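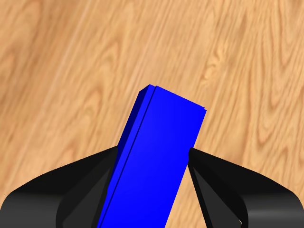 Pre-run inspection checklist, simulated two-arm block handling
Project: Flonden
Scene package: Lesix
Learning code: Zeden
Date of inspection: July 11, 2021
Result: passed with two comments open

Scope: the list is completed before any batch of demonstrations is used for training. It covers the simulated scene, the contact settings and the recorded data. It does not cover the physical cell, which has its own form.

1. Scene and assets

1.1 Block meshes load without missing faces. PASS
1.2 Collision shapes agree with visible shapes. PASS
Comment: the coarse hull used before this revision stood proud of the mesh at the corners. Replaced with plain boxes.
1.3 Table texture has no effect on friction. PASS
1.4 Start positions drawn from the agreed range, seed written to the log. PASS
Comment: the seed was missing from the header in the first export. Export repeated.

2. Grippers and contact

2.1 Finger closing force limited in both grippers. PASS
2.2 Fingertips do not sink into the block under full closing force. PASS
Comment: checked with one gripper holding and the other open, then with the roles swapped.
2.3 Arms cannot pass through each other when both work near the middle of the table. PASS WITH COMMENT
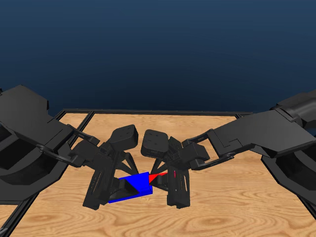 Comment: the self-collision filter still ignores the pair made up of the two camera housings. Contact between them will not stop an episode. To be corrected before the September batch — until then, episodes with housing overlap are removed by script.
2.4 Joint limits in the model match the data sheet values. PASS

3. Recorded demonstrations

3.1 Episode count matches the index file. PASS
Comment: 3,404 episodes recorded, 2,000 kept for training, 300 held out for testing. The remainder is stored and not used.
3.2 No episode longer than 500 steps. PASS
3.3 Camera streams and joint readings carry the same step number. PASS
3.4 Success label agrees with block poses at the final step. OPEN
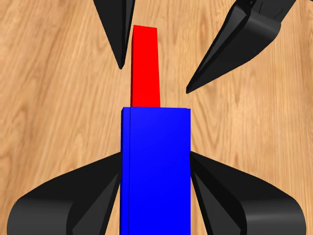

Comment: the label is set from the distance between block centres alone. A block held near its target and a block released there can receive the same label. The Lavoie rule adds a contact test for each finger and should be adopted. Relabel the held-out set first, then the training set, and keep the old labels in a separate column.

4. Evaluation settings

4.1 Test seeds do not occur in training. PASS
4.2 Policy receives camera views and joint readings only, no block poses. PASS
4.3 Same control rate in recording and evaluation. PASS

Actions outstanding: 2.3 and 3.4. Training may start. Success rates are not to be reported until 3.4 is closed.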